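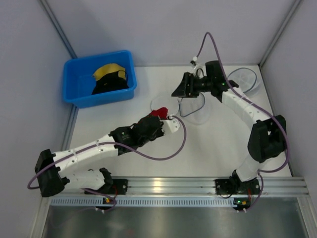

Waddale, May

We have two house rules for cable dressing at Bhuiyan, and I wrote both, so I get to complain about them. Rule one: tie the cable to the forearm, but leave a loop at the elbow big enough to look sloppy. Visitors always want to tidy it. Please don't.

Rule two: no run goes past 3,000 cycles without someone putting a hand on every connector. It used to be 2,000. Then the day shift discovered the override, and I found a log that said 3,561 next to a cheerful "all fine" – which it was, so now I have no moral at all.

Cloths go back in the blue bin between runs. That one isn't a rule yet. I'm drafting it, and it is already a page and a half long.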